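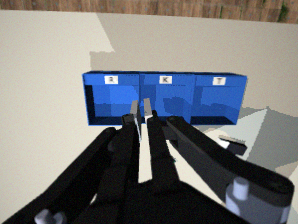 Lucero sim pack, first impressions (long)

murkfan_8
So I finally bought the Lucero sorting pack for Rindeo and I've been up way too late with it! You get the arm, the two-finger gripper, the table and the blue three-bin unit with the letter labels (mine loaded as R, K, T), and you can have the arm hovering at the middle bin within minutes of installing. I ran 100 episodes last night just sending it to whichever letter I typed. Love it. The wrist view is the best part, you're looking right down the fingers.

Wafula Magesa
Nice. How are the shadows for you? On mine they have stair-step edges on the tabletop and I can't find a setting.

murkfan_8
Same, blocky. Doesn't bother me, but if you're training on pixels you might care.

gantrygoat
I do care. I paid 825 for the full Wasell bundle and the lighting in this pack is a step down from Murkasine, which was cheaper. Flat beige table, flat bins. My policy got lazy and just learned "find the blue thing".

murkfan_8
Fair, though did you shuffle the labels? Once I did that it had to read the letters, and it got a lot more interesting!

gantrygoat
No. Didn't know you could.

Wafula Magesa
Bin config, labels, set shuffle to on. It's buried. The March update moved it and the manual still shows the old menu.

tinplate
Does it run okay on an old laptop? I only want it for my after-school group, we don't need pretty.

murkfan_8
Mine is 8 years old and it copes (fan goes nuts, turn off the second view). The kids will have a blast picking letters.

gantrygoat
OK, shuffled and retrained, 2957 steps. It goes to the right bin most of the time now. I still think the lighting is poor for the money.

Wafula Magesa
Agree on the lighting. Post your config when you get a chance?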